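Flarkico 拼字条件套装上架，扁平塑料件可拼出大写字母

Flarkico 于五月推出一款桌面拼字套装，由扁平的塑料直条与弧形件组成，直条两端带圆孔，用于在平面上拼接大写拉丁字母。首批产量为2,000套，截至月底已发出1,974套。

套装的组合方式由 Ketov 工作室制定。字母被拆为直线段与弧线段两类，A、N、I 等字母仅使用直条，B 则以一根直条作竖笔，右侧上下各接一个弧形件。随附说明书列出352个练习单词，按字母数量分级，BRAIN 属于五字母组。
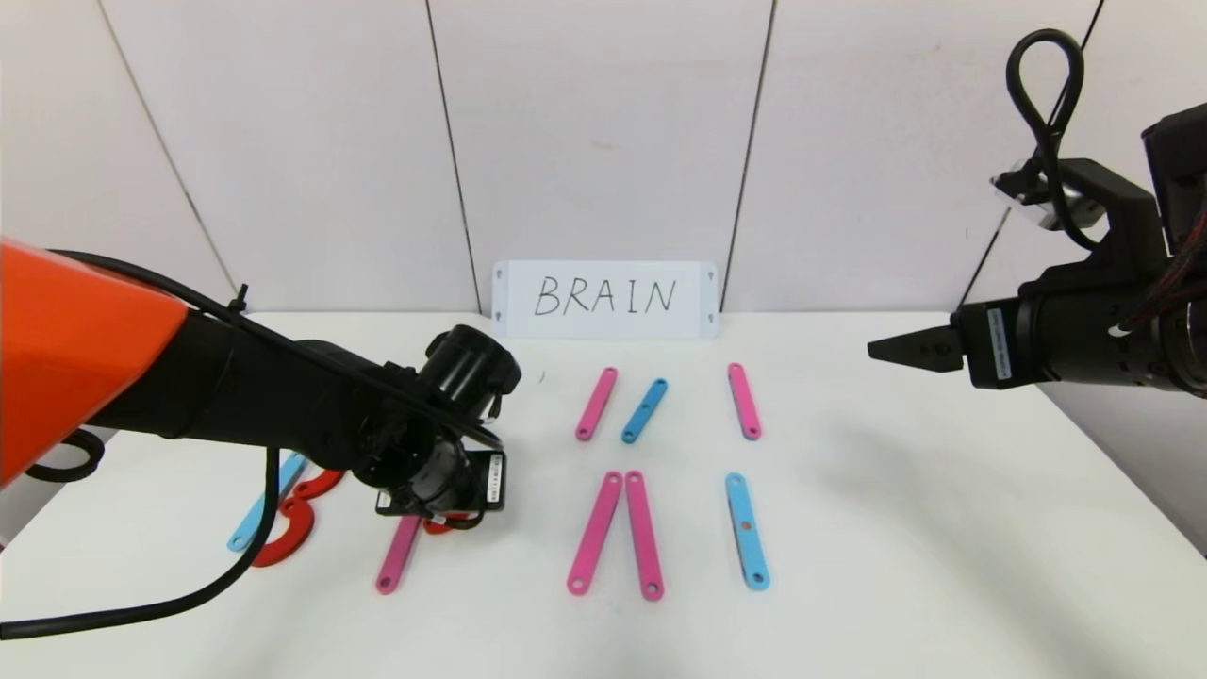 拼字时先将目标单词写在白色牌面上，立于桌面后缘，再从散放的零件中选取所需部分。说明书建议使用浅色、无纹理的台面，零件之间留出间隔，便于辨认轮廓和孔位。

直条按颜色区分，颜色与字母之间没有固定对应关系，同一字母可混用多种颜色。
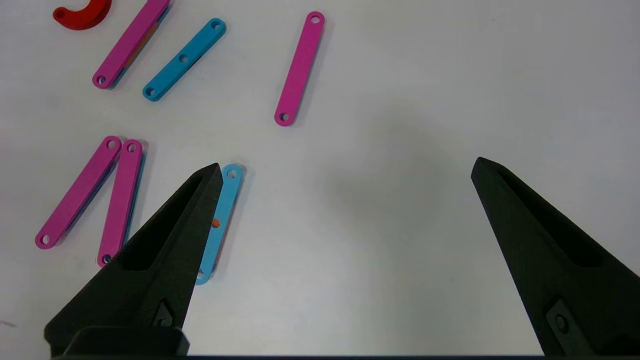

零件允许叠放，孔位对齐后即可确定笔画的交点。拼接角度由使用者自行调整，说明书仅给出各字母的参考外形，不规定具体度数。

据 Mendonça 公布的试用记录，完成一个五字母单词平均用时约9分钟，其中挑选零件所占时间多于摆放。弧形件的开口方向是较常见的错误来源，B 和 R 的返工次数高于其他字母。
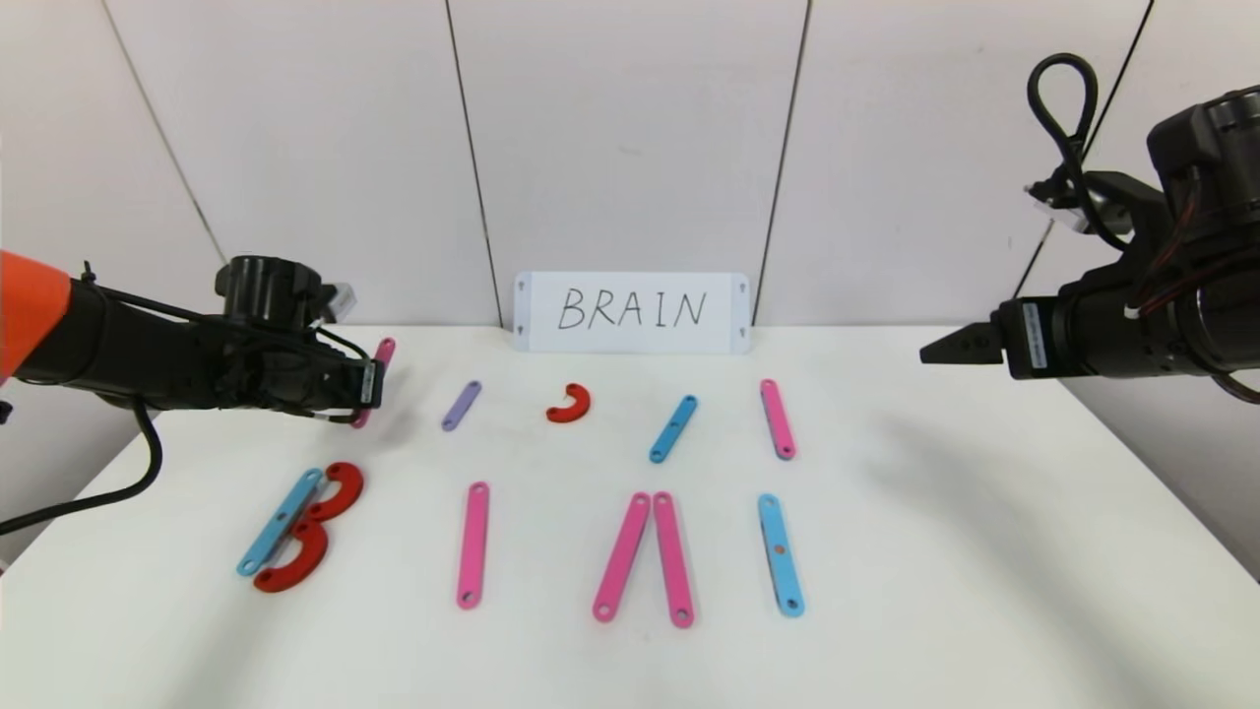 针对这一问题，第二版说明书将增加弧形件的朝向示意，并把含有 B、R 的单词移至后段。零件尺寸和孔径保持不变，新旧两版可混合使用。

Isto 负责该套装的分销，补充零件包可单独订购，直条与弧形件分开包装。
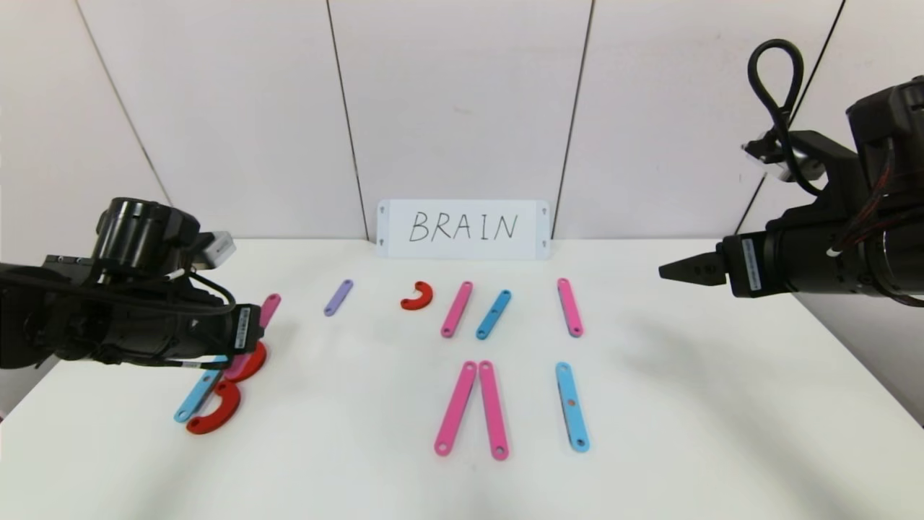 写有“BRAIN”的白色牌子与散放在桌面上的彩色塑料零件。

分享 9 | 评论 0
联系编辑部 | 版权所有，未经许可不得转载 | 返回顶部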